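I've never believed in the toy rotation system, the one where two thirds of everything goes up in the closet and you swap it out each month like a museum. I tried it one November. I forgot what was up there, bought a second set of stacking cups, and found the first set when I went looking for wrapping paper.

Most toy storage advice is written to sell you containers. A few things I've tested against my own living room:

**Lids.** Skip them. A child will take a lid off and will never put one back. Store the lids flat under the couch in case you move.

**Labels.** The picture labels look nice for a week. If your kid can see into the bin, the label is telling them what they already know. I'd spend the money on tape for the puzzle boxes, whose corners always split.

**One deep bin or several small ones?** Everybody pushes small ones. Small ones are fine for anything with a lot of pieces, like blocks or train track. For balls and the odds and ends that belong to no set, a single open bin works as well as anything, and cleanup is one motion.

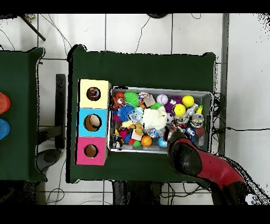
*Balls and odds and ends in one gray bin, cube boxes stacked beside it.*

The trouble with a full bin is the bottom. Whatever lands there stays there, along with crumbs. Tip it out on an old sheet every so often, toss what's cracked, and pour the rest back by picking up the corners.

**Vinegar.** You'll read that vinegar disinfects toys. It's a decent cleaner for sticky film, but I wouldn't count on it after a stomach bug. Dish soap and warm water first, then a real disinfectant used the way its label says, then a rinse. Keep water out of anything with a squeaker hole, or you'll be growing mold in it.

**Freezing stuffed animals.** My neighbor Taras Hutsuliak swears by 18 hours in the chest freezer for dust mites. Maybe. It doesn't remove what's already in the fur, so you still have to wash the thing, and at that point I'd just wash it.

**Rolling bins.** Fine on wood floors. On carpet the casters dig in and the kid pulls until a handle comes off. I've glued 2 of those back on and I'm done with it.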